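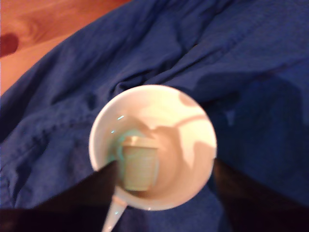 1. Where the money stands

Report date 14/04/2026. Covers the equipment line only, staffing comes seperately.

Spent so far on arm hardware: $2,722. That is the Gutora gripper, the mounting plate and one set of spare finger pads. Invoice from Tralley still open for cables, chasing it. No overspend. Nothing moved between lines without asking.

The second arm is on hold. Quote from Varma came in higher than the one in the proposal and the lead time is now 11 weeks. We would like to wait for a second quote from Avgate before commiting. Please say if that is a problem for your year end.

2. What the work needs

Tabletop handling of small household items, on cloth, at home-type tables. Mugs, small containers, that sort of size. Cloth stays on the plan - folds shift under a light object and we want that in the trials from the start, no point budgeting for a hard flat mat and then buying fabric later.

Main buying question is the fingers. Current pair is fine for closing on small round things, less sure about reaching inside anything deep. A narrower pair costs extra and needs a new mount. Leaning toward one narrow set, tested before any more are ordered. 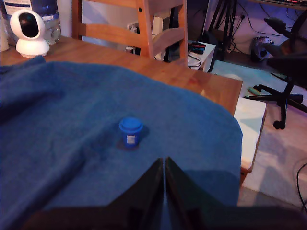

Gripper fingers and small blue container on the cloth.

3. Requests for the next period

Finger pads - pack of 10, wear part, should carry us to November.
Narrow fingers - one set, with mount.
Second camera - cheap one, fixed view of the table. Can wait.
Table clamp - the one we have slips, replacement is small money.

Would also like to move the leftover from shipping into spares. Around $2 hundred, not more. Need a yes in writing for that one.

Not asking for: a new table, lighting, a bigger arm. All three were in the first draft of the plan and we took them out. Reach is OK for the table we use, and ordinary household clutter at the back is part of the job anyway. 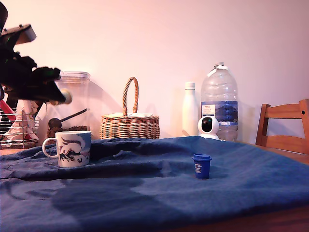 Arm over the table, with mug and blue cup on the cloth.

4. Open items

Avgate quote - requested, no reply yet.
Warranty on the gripper - Gutora wants the serial number registered, form half done.
Tralley invoice - see above.
Updated budget sheet goes out once the quote is in. Same format as last time unless you want the spares split out.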